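**Packaging bench, entry 14 – paper cups, February**

Work resumed at 9:20. The purpose of this session was to settle the cup for the Semelau tasting sets and to put the side table back in order before the Rustdale samples are laid out.

The cups under review are the brown kraft type from Harries, stock number 3704, and the plain white type left from the previous order. Both are single-wall paper. The kraft cup carries a faint light print, which the client has accepted in writing. The white cup remains in the comparison only until the existing sleeve is used up.

Procedure, for the record:

1. Cups are taken from the sleeve one at a time and checked at the rim and the base seam.
2. Each cup is filled with 230 ml of water and left to stand on blotting paper for 2 hours.
3. The cup is emptied, wiped and returned to the table for a check of shape and stability.
4. Any cup that rocks when set upright is marked on the base and withdrawn.

Blotting paper was changed between the kraft and white series. Water was drawn from the cold tap throughout. The earlier entry does not state which tap was used, and its results should therefore be read with caution.

The side table is at present serving several purposes. Cups are lying on their sides toward the back, in front of the large gift box with the cheese-like slices and cured meat on its front, and one kraft cup has been set upright on the cloth ahead of them. The desk lamp remains where it was, to the left of the gift box. The textured tablecloth should be replaced by the flat board for any check of stability – a small ridge under the base is enough to make a sound cup appear faulty.

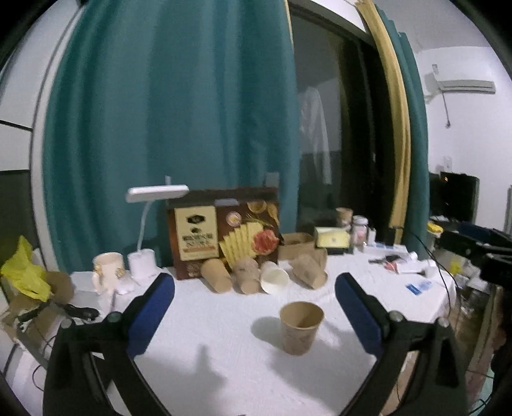 Eleri Yorath asked whether the cups ought to be stored lying down at all, and noted that the Sukodel trial lost a good part of one sleeve to flattened rims. She would prefer them nested and upright, mouth down, with nothing placed on top. The point is accepted for finished stock. For cups still under test, nesting is to be avoided, as it rubs the print and makes the base marks difficult to read.

The following arrangement has been agreed with King-fai Lam and takes effect from the next session:

- Cups awaiting test: in the sleeve, closed, on the upper shelf.
- Cups under test: upright on the flat board, spaced so that they do not touch.
- Cups withdrawn: in the tray under the bench, with the reason written on the base in pencil.
- Gift boxes and personal mugs: off the table while a series is in progress.

Results from the morning series are not yet entered. The kraft sheet is with King-fai Lam for checking, and two readings on the white sheet are illegible and will have to be repeated. Until then no recommendation goes to Semelau.

Outstanding: pencil for base marks (the present one is too hard and scores the paper); a second flat board; confirmation from Harries of the minimum order for lids. The lid question was raised at 11:45 and left open – the sample lids sit well on the white cup but have not been tried on the kraft.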